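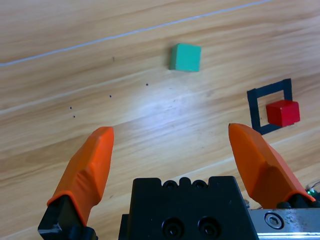
How to mark out a square on a wooden table with tape (and whether you need to)

Every guide to tabletop games for small children seems to begin with a shopping list. Printed mats, laminated targets, a set of trays in matching colours. I have tried a fair few of these and most of them slide about, curl at the corners or end up under the sofa. A roll of dark tape and a couple of coloured blocks will do the same job for next to nothing, with some caveats that the cheerful versions of this tutorial leave out.

The game is simple. You tape a hollow square on the table, put a red block and a green block somewhere outside it, and ask for one of them to be put in the square. After that you can make it as fussy as you like.

What you need

Dark tape, navy or black, on a pale table. Pale tape on a pale table is a waste of an afternoon.
Two cubes in colours that can't be confused.
A ruler, or a strip of card cut to length.
A soft pencil, if you trust yourself to rub the marks out again.

About the tape

I used a roll of Mendus masking tape first and it came up cleanly, though the edges had gone fluffy by then. The Cliston cloth tape gave a much sharper line and left a sticky film that took me two goes with warm soapy water. Both say "residue free" on the packet. Try a short piece on the underside of the table and leave it overnight before you believe either of them. On waxed or oiled wood I would be more careful still, and on anything you'd be upset to spoil I'd use a sheet of paper instead and put up with the sliding.

Marking out

Wipe the table and let it dry. Crumbs under tape are there for good.

Cut your card strip to one and a half times the width of a block. Most instructions say to make the square twice as wide, and I think that's too generous, as a block dropped in from any old angle will land inside and there's no game left. Too tight is worse, though. If the block only just fits, a four-year-old will give up and throw it.

Lay the first strip of tape along the grain of the wood. You can measure from the edge of the table if you prefer, but plenty of tables have edges that aren't true, and the grain is what your eye will compare the square with. If there's a join between two boards, keep well away from it. Tape bridging a join lifts first, and a block will catch on it.

Lay the second strip at a right angle, using the corner of a book to check. Then the third and fourth. Overlap the ends and trim them afterwards with scissors, before you press them down. Please don't use a craft knife on the table, whatever the video told you.

Press along each side with the back of a spoon.

What counts as in

You will have this argument, so settle it beforehand. A block can sit within the square with one edge just past the tape, and two people will give you two answers. Colm Mac Carthaigh, who sent me his own house rules after my last page on this, counts anything touching the plain wood inside. I find that far too soft. My rule is that the tape must show on all four sides. For under-fives I let an overlap go, and I say so at the start.

Making it harder

Swap the colours over so that green is wanted and red is the decoy. Turn the square so it no longer lines up with the table edge. Ask for the block to be set down square to the tape, which is a good deal harder than it sounds. I've seen it claimed that this sort of thing "trains spatial reasoning". Perhaps it does. Mine got better at putting blocks in squares.

Taking it up

Peel slowly, back over itself, keeping the tape low to the table. If it resists, warm it with a hairdryer on the lowest setting. Don't leave it down for weeks. A square I left in place until March showed as a paler patch on the wood, and it hasn't faded yet.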